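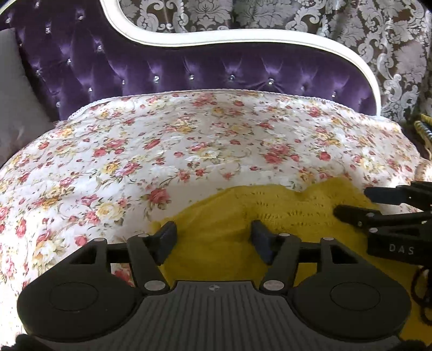
Ticket: left finger slips / width reading sticks on knits
Opened by: Salamatu Quansah
Site: Dramani
Kit: Kavance hand grippers, pair, used for the garment folding set
Status: open, workaround in place
Priority: high (was medium)

Summary
Width reading on the left unit freezes partway through a close. Fingers keep moving, number doesn't. Only on soft stuff so far, worst on the knitwear. Right unit fine. Lost most of a morning's episodes before anyone looked at the plots.

Log

8:40 Started the folding set, chaise lounge station. Both units calibrated open/closed before start, both passed. Nothing odd in the startup log.

9:25 Checker flagged the first batch. Left width goes flat mid-close and then jumps to closed at the end. Looks like a dropout but the timestamps are all there, no gaps. So not the recorder.

9:40 Restarted left unit. Same. Restarted the recorder anyway, same.

9:55 Swapped cables left to right. Fault stayed with the left unit. So not the cable and not the port. Put them back. Right-hand cable hangs low enough to catch on loose knit, please clip it up, separate problem but it will bite us.

10:10 Tried a foam block instead of a garment. 5 closes, all clean. Tried the yellow knit, froze on the second close. Tried a folded cotton tee, ok, ok, then froze.

10:30 Message from Parivberg support: "Please recalibrate and confirm firmware." Did that already. Did it again. Firmware is 515 on both, sent them the screenshot.

10:50 Took the pads off. Fluff packed behind the left one, down by the pivot. Pulled it out with tweezers. Ran again, better but NOT fixed. Freeze got shorter, still there.

11:15 Slow close by hand, watching the raw value. Sticks at 900, sits there while the finger travels, then lets go. Every time the same number. If it was just fluff I'd expect it to wander. Thinking sensor magnet is loose or the little arm it rides on has play in it. Can wiggle the left linkage sideways more than the right one. Not a lot but you feel it.

11:30 Safety note, read this one. While I had the pads off the unit was still powered and someone leaned over to move the bedspread. Nothing happened, nobody hurt. But the follower arm in the next bay is driven from these readings when replay is on, and a value that sticks and then jumps means a jaw that waits and then snaps shut. Replay is now OFF for anything recorded with the left unit. Do not turn it back on to "just check". Unplug before taking pads off, both units, every time.

12:05 Tightened the two lower pivots on the left, quarter turn. Wiggle mostly gone. Knit test again: clean run of closes, then one freeze, much shorter. So it's mechanical, at least partly. Didn't want to go tighter, the fingers start to drag on opening.

1:20 pm Episodes from this morning pulled out of the upload queue. 72 marked bad. Anything with the fault only in the last second I left in a seperate folder, Etenia can decide if they want them. I'd bin them.

2:10 Support came back, they want the unit. Asked for a loaner first, no answer yet.

Tried so far, no effect
restart unit
restart recorder
cable swap
recalibrate (twice)
firmware check

Tried, helped some
clearing fluff behind pad
tightening lower pivots

Workaround until loaner arrives
Towels and cotton only, no knits. Check the left width plot after every batch, not at the end of the day. Clean behind the pads at each break. If you see a flat line mid-close, stop, mark the batch, write the time in this ticket. Don't delete anything.

Still to do
- clip up the right cable
- ask Parivberg what torque the pivots should be, cant find it in the manual
- open the left housing and look at the magnet, only if they ok it in writing (warranty)
- add a check to the recorder for a reading that holds still while the jaw is moving
- find out if the spare in the cabinet is same hardware revision

2:45 Reply from support re: loaner. Being packed, no tracking yet. They said leave the housing closed. Leaving it closed. Left unit tagged and on the shelf by the door, dont use it.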